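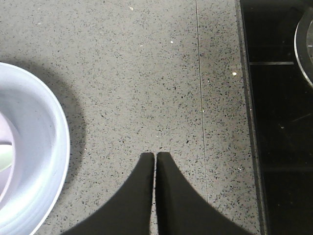 **Brerness opens a second service office**

Brerness, the regional savings and loan company, will open a new service office in Hawthorne in March. The company plans to fill 252 positions there, most of them in customer support and loan processing. With the new staff, Brerness will have 563 employees in total.

The applications are open now on the company's careers page. Candidates do not need a finance degree for the support positions – the company offers a paid training of four weeks, and after it every new employee works next to an experienced colleague.

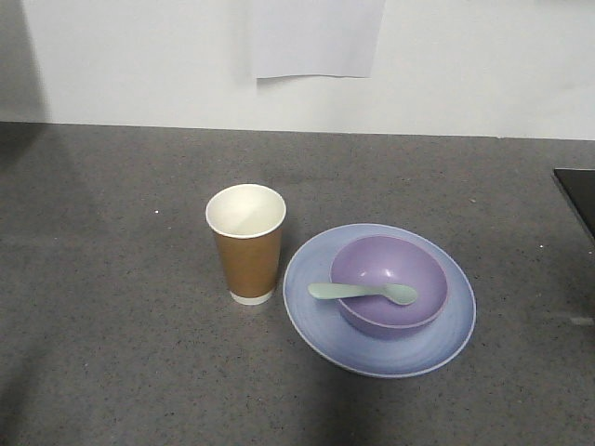 *A paper cup, and a bowl and spoon on a plate.*

The loan processing team will use Clatora, the same software that is already in use at the Birnolby office. Employees from Birnolby who wish to move to Hawthorne can apply first, and their years of service will be kept.

Customers will not see changes in their accounts or fees. The telephone lines, which now close at 5 p.m., will stay open until 8 p.m. when the new office starts its work. Questions about open positions should go to the hiring desk in Birnolby.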